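Filed under: Daily Notes / Moving & Home

April, 6 in the morning

I woke before the alarm again. The new flat in Grumuverg is quiet at this hour, only the pipes make a small noise. I made coffee in the one pot that I have unpacked and wrote a list of what must be done before the language exam. The list has 12 points. I crossed out the first one, because it was "make a list."
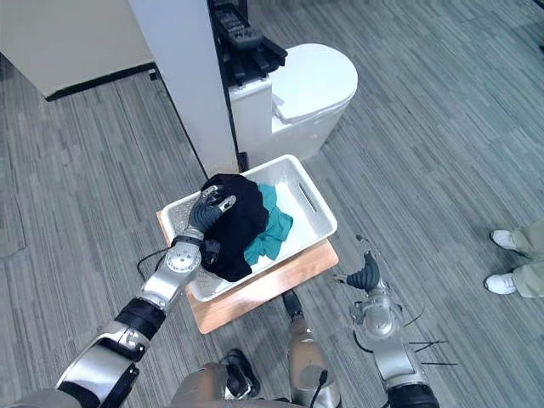
My teacher, Baltasar Toledo, gave back my essay yesterday. It was supposed to be 600 words about my grandmother. He wrote in the margin that I use "however" too much, and he is right. In my language we have one short word for it and it does not look so heavy on the page. I wrote the second paragraph again and took out four of them.

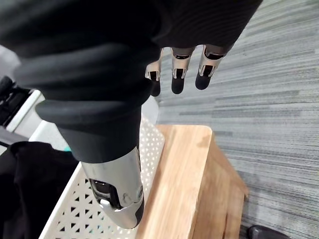
Photo: Plavow

After breakfast I walked to the Economou bakery for bread. The woman there asked me something about the weather and I answered without preparing the sentence first – this was a good moment. Then I forgot the word for "sliced" and had to show it with my hand.

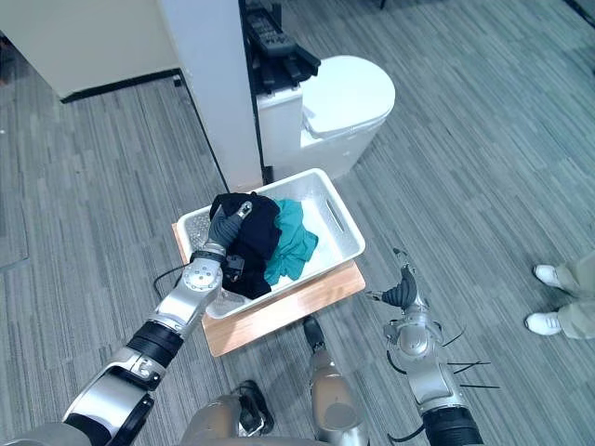 In the afternoon I read 19 pages of the Caltier grammar book. The chapter on articles is still difficult for me. Why do we say "in bed" but "in the bath"? I asked my sister on the phone and she laughed, she has lived here for 9 years and still does not know.
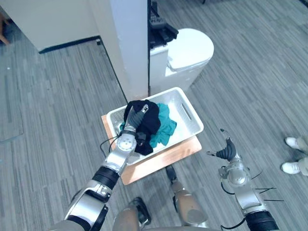
Black and teal in the white basket.

Now it is evening and I am tired in a pleasant way. Tomorrow I will practice the listening part and write to Mother – I owe her a long letter.

Recent entries
The exam form, second try
Rain and irregular verbs
My first library card
A letter from home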